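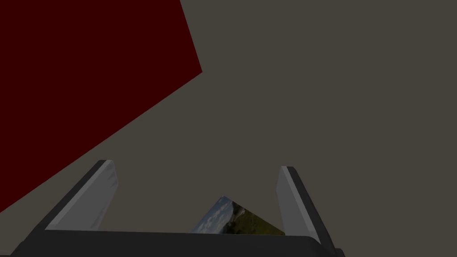

Ruth Apaza writes that her cabinet doors stopped lining up a week after she loaded the shelves, and asks whether she should take the whole unit down. In most cases, no. A door that has drifted can be put right from the hinges with one screwdriver. Try the steps in this section first, and remove the unit only if the wall rail itself has moved (see Section 9).

Section 4. Hanging and adjusting the Patness wall cabinet

Before you start

You will need a Phillips screwdriver, a level, a pencil and a stepladder. A second person is needed for steps 3 and 4.

CAUTION: Check for pipes and cables before drilling. Do not drill directly above or below an outlet or switch.

Hanging the cabinet

1. Hold the wall rail at the height you want and mark the stud positions in pencil.

2. Check the line with the level, then drill and screw the rail into the studs. Use the long screws from bag B. The short ones are for the hinges.

3. Take off the doors and pull out the loose shelves. Set them down on a blanket or on the flattened carton.

4. With one person at each end, lift the cabinet above the rail and lower it until both hooks catch. You should feel each side drop slightly. Keep holding the cabinet until you have checked both hooks.

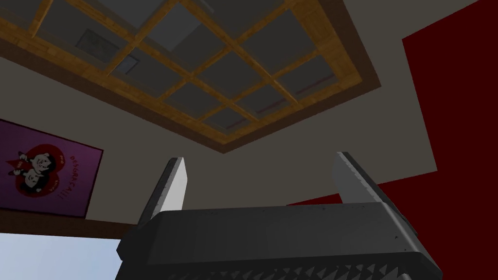
5. Turn the bracket screw inside each top corner clockwise to draw the cabinet against the wall. Stop when the back is flush. These screws strip easily – use a hand screwdriver only.

6. Fit the anti-lift screw under each bracket. The cabinet is not secure until both are in.

NOTE: If you are hanging two cabinets side by side, hang both before tightening either one. Clamp the front edges together, then join the sides with the connecting bolts.

Adjusting the doors

7. Put the doors back on and close them. Look at the gap between them from top to bottom.

8. If the gap is wider at one end, turn the front screw on one hinge a half turn, close the door and look again. Work on one hinge at a time.

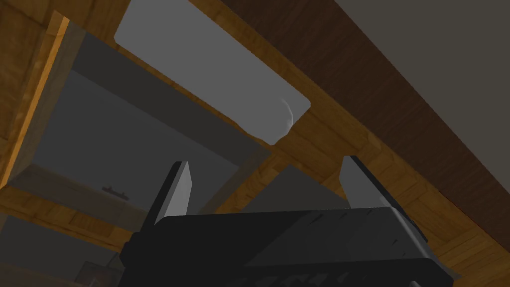 9. If one door sits higher than the other, loosen the two plate screws on each of its hinges, slide the door up or down, and tighten them again. Support the door from below while the screws are loose.

10. Put the shelves back in. Each shelf rests on four pins, and the pins must be pushed in all the way.

CAUTION: Do not load a shelf past 30 pounds. Place heavy dishes near the sides.

NOTE: Check the hinges and the anti-lift screws again after the first month. Doors tend to settle once the shelves are full, and a second adjustment is normal.
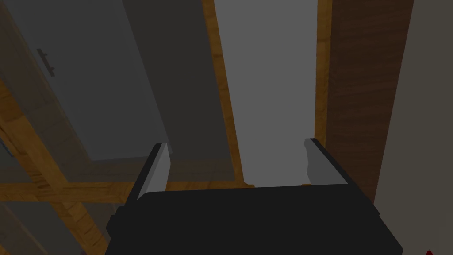 Fig. 4. Woodwork seen at an angle from below.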